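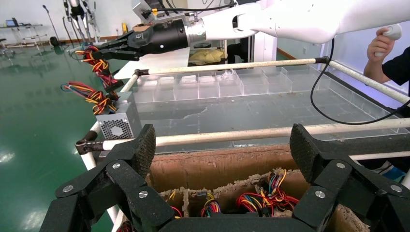
Wire bundles in a divided cardboard box, clear tray behind.

12/04/2024

I replaced the label scheme on my hookup wire this week. The old one sorted by color, and color says nothing useful when you need to know whether a piece will carry the current. The new one sorts by gauge first, then by stranded or solid, then by length. Color comes last.

Anything under 25 mm goes to scrap. Anything over 200 mm goes back on a hook. The rest is jumper stock.

Labels are printed on Zukis matte tape. The gloss version lifts at the corners after a summer in my garage, and the adhesive leaves a film that takes alcohol to remove. A roll is rated for 1,000 labels. I have never reached that number, mostly due to misprints.

Ehsan Hashemi wrote to ask why I don't strip the ends before storage. Bare copper tarnishes, and tarnished copper takes solder poorly. Strip it when you need it.

Still open: silicone wire. It is softer than PVC at the same gauge and the jacket is thicker, so my cheap stripper nicks the strands — two settings tried, both bad. I have a Correia stripper on order and will post the settings in May.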